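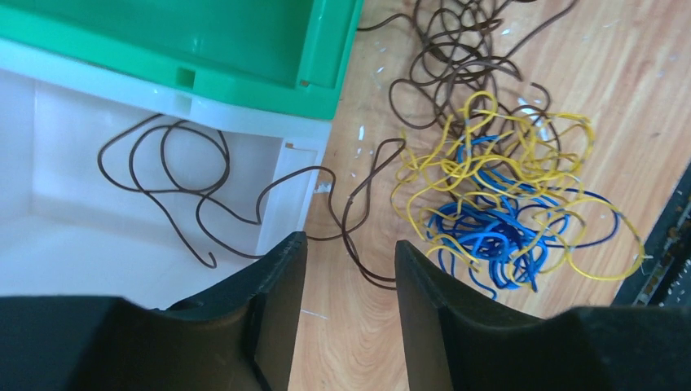

Do you really have to sort by color first, a reader wanted to know, or could all the wire just go in one big box and get fished out as needed?

You can totally do the one big box. I did it for years! Then I spent a whole evening looking for enough blue to finish a single siding and ended up cutting up a good long piece of brown out of spite. So yes, I sort by color first. Browns together, yellows together, blues together, and only then do I start worrying about length or thickness or which end is frayed.

Everything else people ask me about the wire mess is on this page. Last updated Mar 14, 2025.

What's all the wire for?

Model railroading, mostly. My layout is called Wakinum (it's a made-up lumber town with far too many sidings) and everything on it wants a wire: track feeders, switch motors, the little street lamps, the sawmill that lights up. When I rip out a section and redo it, and I redo sections a lot, the old wire comes off in handfuls and lands on the table. That's where the piles come from. I keep nearly all of it.

Why keep old wire at all? Isn't new wire cheap?

It's cheap until you add it up. I measured everything once after a big teardown, every piece longer than my hand, and came out with 713 feet. That's a lot of street lamps. Also I just like having it there. If I need a short jumper at ten at night I don't want to be waiting on a package.

I do toss anything with cracked insulation, anything with a dark or crusty end that doesn't clean up after trimming, and anything I can't remember the origin of that feels stiff. Stiff old wire always breaks under the layout, in the corner you can't reach.

What do your colors mean?

On Wakinum, brown is track power, one side. Yellow is anything that lights up. Blue is switch motors. The other side of the track is black, which lives on its own spool and hardly ever gets pulled out, so it doesn't get into the tangles much.

This is my system and mine only! Please don't look at my colors and wire your house with them. Household wiring has its own rules where you live and my little trains have nothing to do with that. For a low-voltage layout, pick whatever colors you can tell apart under a bench at a bad angle, write them on a card, and tape the card to the underside of the layout. I taped mine up in three places.

How do you get a big tangle apart without losing your mind?

Slowly, and loosely. The worst thing you can do is grab an end and pull. Every loop in there tightens up around some other loop and now you have a knot the size of a walnut.

My way goes like this. Set the whole pile down on a clear table and fluff it. I mean really fluff it, like you're tossing a salad, until it's twice as wide as when you started. Then look for the color that's sitting mostly on the outside and start with that one. Find an end, and push the end back through the loops toward the middle of the pile until it's free. Keep going until you can lift that strand straight up. Lay it in its bin and go back for the next.

Brown tends to go first for me. Blue is always last, it's the thinnest wire I buy and it packs down into a tight little nest. I leave the nest alone until everything else is out of its way.

Can I just cut the knots out?

Sure, if you're stuck. I give a knot 5 minutes and then I get the snips. Cut in one place, pull the two halves, and see if it gives. One cut often frees up more than you'd think. I don't count it as failing, and the short bits go in the jumper jar anyway.

What bins do you use?

Plain plastic ones! I've got see-through white trays and I've got green ones, and they're all shallow, because a deep bin is just another place for wire to make friends with itself. You want to be able to see the floor of the thing. Somebody asked me if I had a fancy cabinet and no, I do not. They sit on shelves under the layout and they come up on the table when I'm sorting.

If you're buying, look for smooth walls. I had a woven basket for a while (pretty, thrifted, terrible) and the stripped ends caught in the weave every single time.

The bins came from Moya, the housewares place out by the highway in Gekley. I can't tell you if they still carry them. I bought a stack one July when they were clearing out the dorm stuff and I haven't needed more.

Do you wrap each piece, or drop it in loose?

Depends how long it is. Anything shorter than my forearm goes in loose. Longer pieces I wind around my fingers into a flat coil, wrap the last couple of inches around the middle twice, and tuck the tail. No ties. I used to use twist ties and then I had a bin full of wire AND a bin full of twist ties.

During the actual sorting I don't coil at all, though. I drop the strands in the tray any old way, half of it hanging over the side, and get the pile done. Coiling is a separate job and I do it sitting down later with a ball game on. When I tried to do both at once I kept losing my place in the tangle.

Does the table matter?

More than I expected. I sort on a bare wooden table with nothing else out. A tablecloth is a pain – the ends snag, and little clipped bits of copper get down into the fabric and then into your elbow. Bare wood you can wipe. I run a strip of masking tape over it, sticky side down, when I'm finished, and then I sweep under my chair too, barefoot season or not.

Light from the side helps a lot. Straight overhead light flattens everything out and the loops all look like they're at the same height.

How long does a sort take you?

A handful of wire from one redone siding, maybe the length of a podcast. The big teardown took me three evenings. I had 17 separate little piles by the end because I'd gotten carried away and was sorting by color and gauge and length all together, and then I needed the table for dinner and had to stack piles on plates. Don't do that. Color first. Then eat dinner.

How do you keep track of what's in the bins?

Masking tape and a marker on the short side of the bin. Color, gauge, and "long" or "short." That's all I write. I tried a spreadsheet! It had 312 rows and I updated it exactly twice.

For gauge, I strip a bit of one end and check it in the holes of my wire strippers. If it's a wire I use all the time I can tell by feel, but I've been wrong, so I check before anything goes on the track side.

Is the Drestik winder worth it?

I get this one constantly because I mentioned it in an old post. It's a small hand crank with a peg on it, you hook an end on, turn the handle, and you get a neat coil. I like it for new wire coming off a big spool. For salvaged wire I never reach for it, because salvaged wire is full of kinks and they bunch up on the peg. My fingers do a better job. If you're only ever dealing with leftovers I'd skip it and spend the money on good strippers.

How do I get the kinks out?

Hold one end in pliers (cushion the jaws with a scrap of cloth so you don't nick the insulation) and run the wire between your thumb and a folded rag, a few times, not too hard. It won't come out looking new. It only has to lie flat enough to staple under a board. A sharp kink, the kind with a crease in it, I cut out.

What about the tiny leftovers?

Jumper jar, if it's as long as my finger or better. Shorter than that goes in a coffee can, and when the can's full it goes to the metal recycler on the Gekley road. I've filled it twice in all the time I've been at this, so don't expect to get rich.

A few yellow bits end up as scenery. Strip the insulation off in little rings and they make great hoses coiled up beside the Wakinum pump house. I've also made a very wonky clothesline.

Can kids help?

They can be great at it, bigger kids especially. Fluffing and color sorting are perfect jobs. I keep the snips and strippers on my side of the table, and we put shoes on for sweeping up. Little ones who still put stuff in their mouths should have a different project.

My pile is three feet across and I don't know where to begin. Help?

Oh, I've been there! Clear the table, get three trays, and find one end of one wire. If you get through only the yellow tonight, slide the rest into a bag and stop. It'll keep. I've got a bag of my own on the shelf right now, mostly blue, waiting for a rainy weekend.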